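Lunde Open Grappling and MMA — Frequently Asked Questions

Who can enter the amateur MMA bouts?
Anyone who is 18 or older on the day of the weigh-in and has trained in a club for one full year. Your coach must sign the form. Kerstin Backlund checks every form by hand, so please write clearly.

When is the deadline?
Registration closes on 1 October 2023. We can not take late entries, also not from clubs that came last year.

How long is a bout?
Amateur bouts are 3 rounds of two minutes each. Title bouts of the Mevinier belt have one more round.

I missed weight. What happens now?
You get one hour to try again. If you are still over, your opponent may accept the bout or refuse it. Half of the entry fee stays with us — this is the same for all classes.

Can my club bring its own gloves?
No. Gloves are given out at the cage side and returned after the bout. Shin guards and mouthguard you bring yourself. 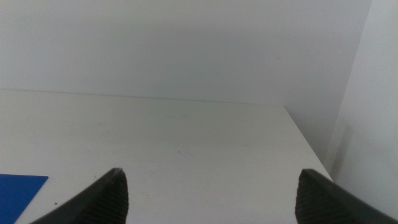
Two dark gray gripper fingers over a white tabletop.

Who are the judges?
Selvaraj Majumder leads the group. The full list hangs at the entrance in the morning.

How much is a ticket for spectators?
A day ticket costs 36 euros. Children under twelve come in free with an adult.

Whom do I ask about a medical certificate?
Write to Huiling Cao through the contact form and put your club name in the subject.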